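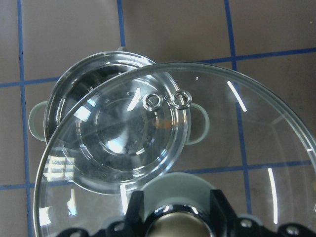

Wrist cam. Both glass lids by the green-handled pot, big one overlapping the small one.

19/09/2024, Wullano kit review, cookware tasks

Sikent want an answer on the eval license before we commit to the full package. Esi had the laptop, me on the pendant, Sugeng came in for the second half.

Glass is the whole question for us. Brochure says "transparent objects supported". Ran lid pick on default settings first, 12 attempts, 8 good. Misses nearly all on the large lid. Depth goes to mush wherever there's a glare streak, and the planner then picks a rim point that is really a tile line seen thru the glass. Turned the rim filter up one notch, better on the small lid, no change on the big one.

Overlapping lids: it segments them as one object. Tried 3 times, same result. Emailed Theophilus at Sikent, he says the fix is in the August build, we are on the one before. Why did they ship us the old one?

Setup notes for whoever goes next:
- wrist calibration has to be redone after a power cycle, the manual doesnt say so
- job names over 12 characters get cut without warning
- log folder fills up quick, clear it before a long run

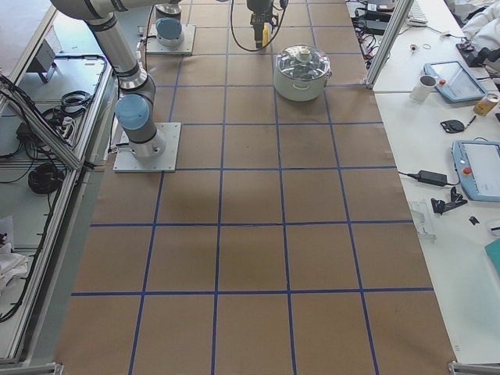
Fixed cam, both arms, rice cooker on the grid.

Rice cooker is a nicer case. The knob gives it something to grab and the kit found it with no tuning. Side handles less good, it kept proposing a grasp on the body instead. Two-arm mode needs the seperate add-on, 219 a month, Nicanor to ask if that is per arm or per cell.

So far: pick planner ok, glass not ok, support answers fast. Wouldn't sign yet.

To do: get August build, rerun large lid with the blinds down, same 12 starts. Kwesi has the spare finger pads.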